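Camping-Geschirr Katene: bunt, leicht und ein bisschen zu teuer

Plastikgeschirr muss bei mir erst einmal gegen die alten Becher vom Flohmarkt antreten, die seit Jahren hinten im Schrank stehen und einfach nicht kaputtgehen. Entsprechend wenig habe ich mir von der Serie Katene versprochen, die Skasport seit dem Frühjahr im Programm hat. Leicht, bruchfest, »für drinnen und draußen«, das steht auf so ziemlich jedem Karton in diesem Regal.

Bestellt habe ich Schalen und Becher in gemischten Farben, benutzt wurden sie 15 Tage lang: Müsli am Morgen, Suppe am Mittag, Tee, Saft, abends Nüsse. Die Becher fassen bis zum Rand 400 ml. Wer so voll einschenkt, trägt den Inhalt allerdings nicht weit, realistisch ist deutlich weniger. Bei mir steht das Zeug jeden Tag auf dem Tisch, und da fallen andere Dinge auf als beim Auspacken.

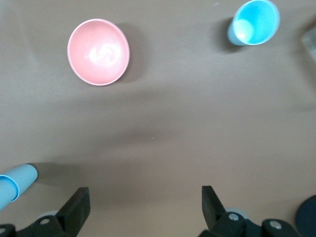 Zum Beispiel die Oberfläche. Sie glänzt, und das mag ich bei Geschirr für unterwegs nicht besonders, man sieht jeden Fingerabdruck. Nach einer Woche kamen in meiner Müslischale feine Kratzer vom Löffel dazu. Schlimm ist das nicht, aber der Hersteller wirbt mit »kratzfest«, und das stimmt bei mir eben nicht. Tomatensuppe hat einen leichten Schleier hinterlassen, der erst nach der zweiten Runde Spülmaschine weg war.

Gut gefallen hat mir der Rand der Becher. Dünn, sauber entgratet, man trinkt angenehm daraus. Den Kunststoffgeruch hatte ich beim ersten heißen Tee noch in der Nase, nach drei Spülgängen nicht mehr. Heruntergefallen ist auch etwas, ein Becher von der Arbeitsplatte auf Fliesen, ohne Folgen.

Bleibt der Preis. 66 Euro für das große Set finde ich happig. Das schlichtere Geschirr von Bulier kostet weniger, stapelt sich besser und verkratzt genauso. Die Farben sind dort langweiliger, damit kann ich leben. Wer Katene trotzdem will, sollte bis Oktober warten, dann räumen die Händler ihre Campingregale.

Wertung: 7 von 10 Punkten, einer davon für den Becherrand.

Text: Chanida Thongdee

Kontakt | © Wastdale Testberichte | Nach oben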